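Equipment plan, workshop and bench automation. Gallery page, last edited in May.

We keep one page per buying round so that whoever writes the next budget can see what the money was meant to cover. This round is for one small arm, one gripper, a table and the bits that go with them. The work is light handling: picking up things of different shapes, turning them, and putting them down again in a known place. Nothing on the list needs a fence or a three-phase supply, and nothing weighs more than a full mug.

The budget has four lines and each has its own section. Prices are without VAT and delivery.

## The arm and the test layout

We decided early on to run the handling jobs in simulation before asking for quotes. It costs staff time and a licence, and it lets us compare reach and wrist movement without having a demo unit on loan. Drotora and Voltemby both supplied models of their arms, and both models loaded without much trouble once the joint limits had been typed in again by hand.

The object set is the same for every supplier. It has a mug, two markers and a mango, which between them give us a handle, a thin cylinder and something with no flat side. Suppliers like to quote on a cube. We ask them to quote on the set.

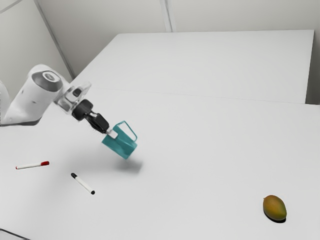 Mug test, rendered. The teal mug is up off the table and well tilted in the black gripper, with the red-capped and black-capped markers and the mango still lying on the table. A tilt like this is the one to ask about when comparing wrists, as a brochure reach figure is normally given with the tool in one fixed position.

## What we are asking suppliers for

- Reach measured with the gripper fitted, at table height and again at mug height.
- Payload with the gripper's own weight taken off. Two of the quotes we had last time left this out.
- The list of spare parts kept in this country, and the usual wait for anything that isn't.
- Cable lengths between arm and controller. The standard cable is too short for our bench and the longer one is priced separately.
- Whether the simulation model is kept up to date when the firmware changes.
- One day of training on site, priced as its own line so that we can drop it.

Please don't send suppliers the budget figure. Send the object set and the table drawing, and let them come back with a price.

## Gripper and fingertips

The gripper is bought separately from the arm. Kwok will sell us one with the mounting plate included, and the plate fits both of the arms on the shortlist. Serkex has a similar unit but wants us to order the plate from the arm maker, so the two prices can't be compared until that is added in.

Fingertip pads are a running cost and should come out of consumables. Kwok sells them at 11 pounds a pair. We have put down 100 pounds for the first year, which buys nine pairs with a little left over. If we get through them faster than that, the grip force is probably set too high and someone should look at it before ordering more.

Spare fingers are another matter. We are budgeting for one complete set at 599 pounds, held on the shelf from the first day. A bent finger stops all the work, and the quoted wait for a replacement is about 4 weeks.

## Table and floor space

The table can be bought from the ordinary furniture contract as long as the top is rigid and plain. A matt finish is best if a camera is going to be added later, as gloss tops throw back the ceiling lights. Allow bare space on the side away from the arm. Objects get parked there between moves and it fills up quickly.

The arm's base plate needs four bolts through the top. Facilities will drill it if they have the drawing, and they want the drawing before the table is delivered. Please also ask for a double socket on the wall side. The controller and the gripper supply each take one, and an extension lead won't pass the inspection.

## Software and upkeep

The simulation licence is yearly and renews in the same month as the maintenance contract, so both will land on one budget. We have asked for the maintenance to be moved back and are waiting to hear.

Maintenance is offered at two levels. The basic one covers the controller and joints and leaves out the gripper. The higher one covers everything, including a yearly visit, and costs more than we would expect to spend on gripper repairs over the same time. The plan is to take the basic level and keep the spare fingers.

## Still open

The choice between Drotora and Voltemby is waiting on the long cable price from Voltemby. Serkex has been asked for a price with the plate. The marker tests have not been costed for a second set of narrower pads, and if those turn out to be needed they will have to come from consumables this year.

Further pictures will go on this page under the section they belong to.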